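Home Chemistry Bench FAQ: Packing Up Your Glassware

Lots of you write to Trukonau after a first evening of experiments, and I love these questions! Clearing a bench well is half the fun of the hobby.

How big a box do I need?

Smaller than you'd think. A plain plastic bin with straight sides holds the beakers, a flask and the wire gauze from our Hegazy starter kit, with room left for a folded towel.
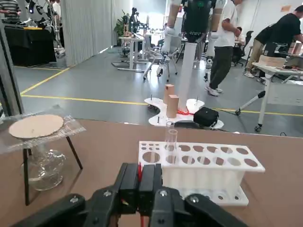
Test tubes are where most people get nervous, and they really are easy once you have a rack. Leave each tube standing in it until everything else is off the table. A rack with different sized holes, like the white one with the glass tube near its left end, is a joy if your tubes don't all match. Check the fit before you let go (a narrow tube in a wide hole will lean).

Can I put the tripod in with the glass?

Please don't! Metal legs and thin glass make terrible neighbors. The tripod goes on the shelf by itself. The gauze can lie flat at the bottom of the box, under the towel.
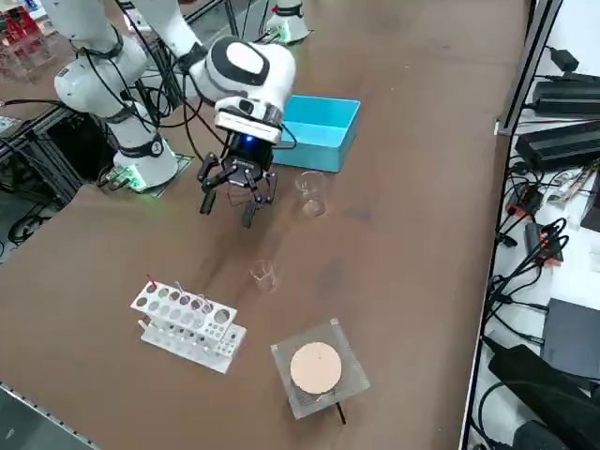
One reader wrote in to say that she packs her smallest beakers first, each in an old sock, and hasn't chipped one in 18 months. I tried it and I'm a convert! Thick winter socks are the best.

Should beakers be nested?

Only if there's cloth between them. A 50 ml beaker drops nicely inside a 500 ml one, and then you can't get it out without rattling it against the walls.
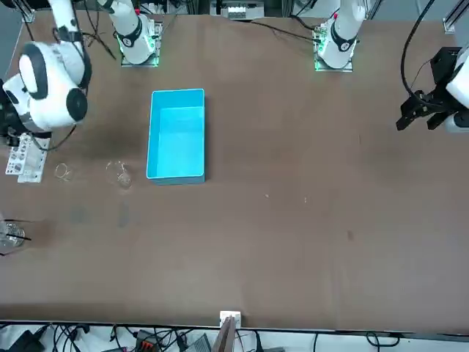 If two do get stuck, go slowly. Stand the big one on a towel, lift the little one by its rim and turn it gently as it comes up.

Where should the box sit while I work?

On the table, open, within easy reach. I used to keep mine on a chair behind me, and all that turning around with a flask in my hand was no good at all.
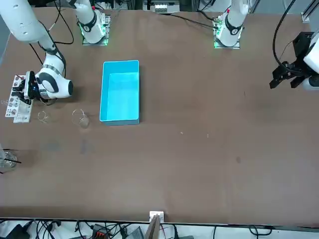 Give yourself some clear tabletop next to it too. You'll want a spot to set a piece down while you wipe it, and a second towel laid out flat is perfect for that.

Do you sell spare racks?

Yes, the Gorard rack comes in 2 sizes, and both are back in stock in December.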